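## Checking the grasp pose in simulation

Do this before enabling closed-loop control in Bridis.

1. Load the Nanby room and wait for the planner to report ready.
2. Set the control rate to 100 Hz. Lower rates are accepted, but the wrist may overshoot.
3. Select the cyan disc as the target in the perception panel. The mask must cover the disc only – if it spills onto the orange mat, raise the color threshold and run detection again.
4. Request a pre-grasp plan. The planner gives up after 30 seconds.
5. Step through the plan and pause with the gripper above the disc. Compare the pose with the figure at the end of this section.
6. Save the pose. Repeat steps 4 and 5 for a total of 3 saved poses.

**Note:** Shelf collision geometry is loaded separately. Check that it is on before planning.

**Caution:** Do not edit joint limits while a plan is running. Stop the planner and wait 2 seconds first.

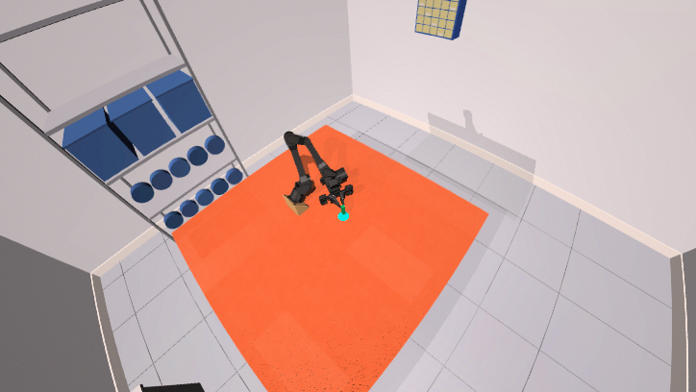 *Marty*

Pre-grasp pose, gripper over the target.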